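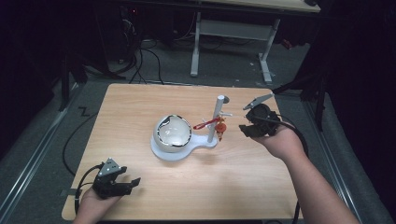
According to Burgi Rüegg, the old version lost the position of the fingers each time the operator turned the wrist quickly, and the new one holds it. "I stopped checking the screen after the first morning," she told us.

The version in question is Rollar 2, a software package for hand-held grippers which the small firm Gultora in Hurnitz released in August. An operator takes one gripper in each hand and does a task at a table. Rollar records the path of both grippers and turns it into motion commands that a two-armed robot can follow.

The main change is in the time matching. Before, the left and the right gripper were recorded as two separate streams, and they were joined only after the session. Small delays added up, and in tasks where one hand must wait for the other, the robot sometimes closed its fingers too early. Now both streams share one clock from the start, and the software marks every section where the two do not agree.

Gultora tested the release with 271 recordings of table tasks, many of them with thin or hanging parts. The planner accepted 177 of them without any manual correction. With the previous version, it was only 74.

Nadja Hollenstein and Urs Ortner, who wrote most of the new code, say that the remaining problems are mostly in perception. Shiny surfaces still give wrong depth values, and ribbons or cords change their shape between two readings. For such cases the planner slows down and asks for a second recording.

The update is free for present users. A version for a single gripper is planned, but Gultora did not give a date.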